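Perrin Resistance Band Set – my review after a summer of using it
September 24, 2021

I bought these in April when my strength class moved online and I had nothing at home except two tins of beans. The set comes with five bands, a door anchor, a pair of handles and a cloth bag, and I've used it most mornings since – usually before breakfast, in my slippers!

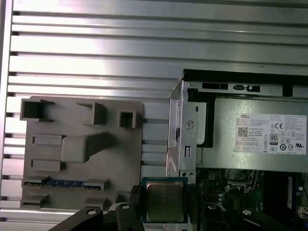
A processor, metal side up.

The lighter bands are lovely. I have a grumpy shoulder and the yellow one is just right for gentle rows and pull-aparts. The heaviest says 40 lb on the label and I still can't finish a set of 13 squats with it (I'm working on it). The handles are a bit slippery once your hands warm up, so I swapped them for my old Brarnov ones, which have proper foam.
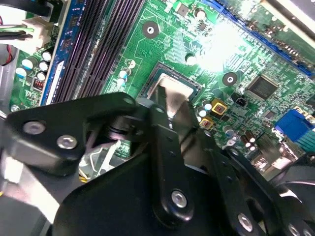 The door anchor is the part I'd change. It's a plain loop with a stopper, and it slides about if your door doesn't fit snugly. I want an anchor that stays put! I do chest presses facing the other way now.

My sister has the Flakavard set, with nicer handles but only three bands. I'd still pick the Perrin. Four stars from me, and I've just ordered a spare yellow.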